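Keeping Soup Good All Week (And Getting the Most Out of Your Freezer)

I make a big pot of soup nearly every week once the weather turns, and over the years I've picked up a few little habits that keep the last bowl tasting as nice as the first. Most of them I learned the hard way, with a lot of mushy noodles!

First, cook your pasta or rice separately. I know, it's one more pot to wash, but noodles left sitting in broth just keep drinking it up, and by the second day you have a casserole. Keep them in their own container with a tiny drizzle of oil and add a handful to each bowl.

Don't put the whole hot pot in the fridge, either. I ladle mine into shallow containers (the wide, flat kind) and let them stand for 30 minutes with the lids off, then in they go. My favorite set is from Vastitz, and the lids still snap shut after more dishwasher trips than I care to think about.

For the freezer, leave a good inch of space at the top, as soup swells when it freezes and will happily push a lid right off. I use mine up within 90 days. Cream soups are fussier, so I freeze the base plain and stir in the milk or cream when I'm warming it up. Potatoes go a bit grainy too, but a quick mash with the back of a spoon fixes that.

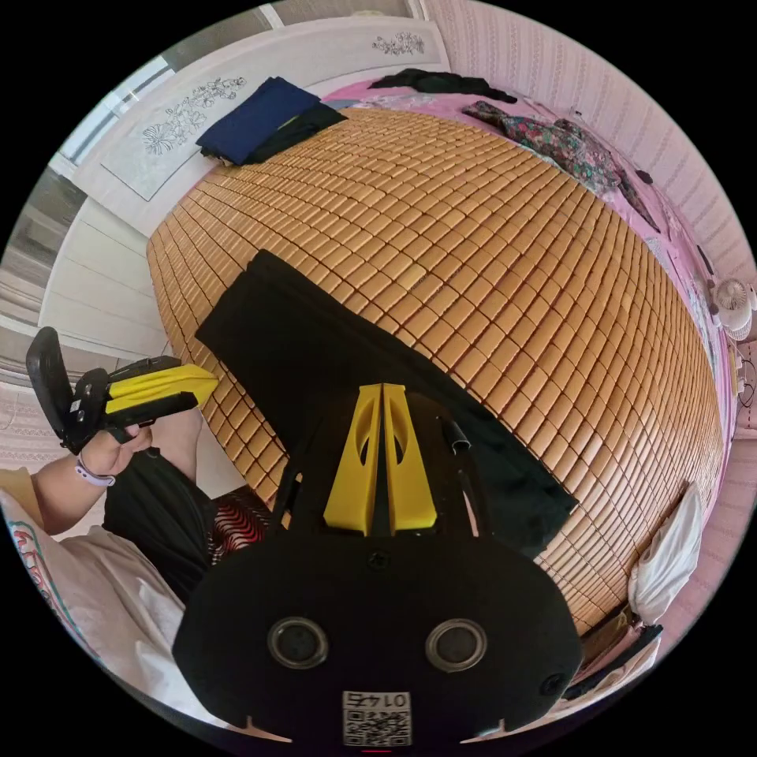
Label everything! Masking tape and a marker are plenty, and I write down what it is as well as the date, because lentil and split pea look exactly the same once they're frozen solid.

And when you reheat, go slow over medium-low heat and taste before you serve. Frozen soup nearly always wants a pinch more salt and a squeeze of lemon. If you have half a bunch of parsley wilting in the drawer, chop it up and throw that in too.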